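Jan 3, 2022

**Tulla House residents' meeting, minutes**

Held in the ground floor laundry room, because the lounge heating is off again. Five households present, which is a record for January and a quorum for the first time since September.

**1. Last minutes**

Accepted without reading, as is our custom.

**2. The laundry room floor**

The new gray speckled floor was agreed to be an improvement. The flat by the stairs feels the speckle hides dirt. The flat across from it feels that hiding dirt is the whole point of speckle. Both views noted. The white wall stays white. A request for "something warmer" got no second.

**3. Basins**

Long item. The house bought its basins from Herkomeck in one order, and they have been wandering upstairs ever since. It was proposed that every basin live on the floor along the wall, where people can find it, and that anyone soaking a sweater put a note on it with their flat number and a time. Soaking for more than a day will be treated as abandonment. 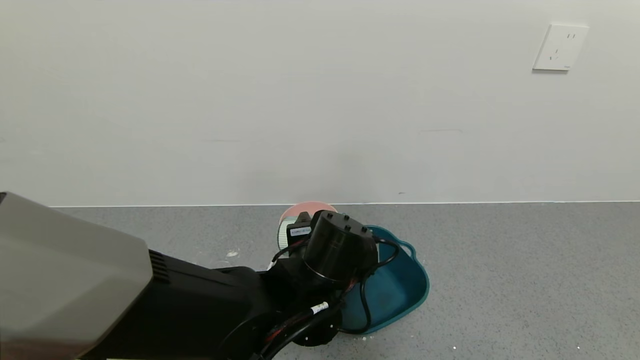

The teal one drew the most discussion. It is shallow, it has a handle, and three households claim to have been using it first. The chair ruled that it belongs to the house. One resident asked for it to be recorded that a shallow basin is no good for blankets anyway. Recorded.

A motion to buy a deeper basin for 25 dollars passed, with one vote against on principle. The principle was not given.

**4. Money**

The laundry fund stood at 607 dollars before the drain was cleared and 585 after. The Dramani plumber found a sock. It may be claimed from the shelf by the door.

**5. Detergent**

The shared box of Tedeten is for shared use. Decanting it into jars and carrying it upstairs is considered private use, however small the jar.

**6. Other business**

The lounge heating was raised. The landlord has been written to. The landlord will be written to again.

Action: flat 2 to buy the basin, flat 4 to write the letter, everyone to look under their own sinks before the next meeting.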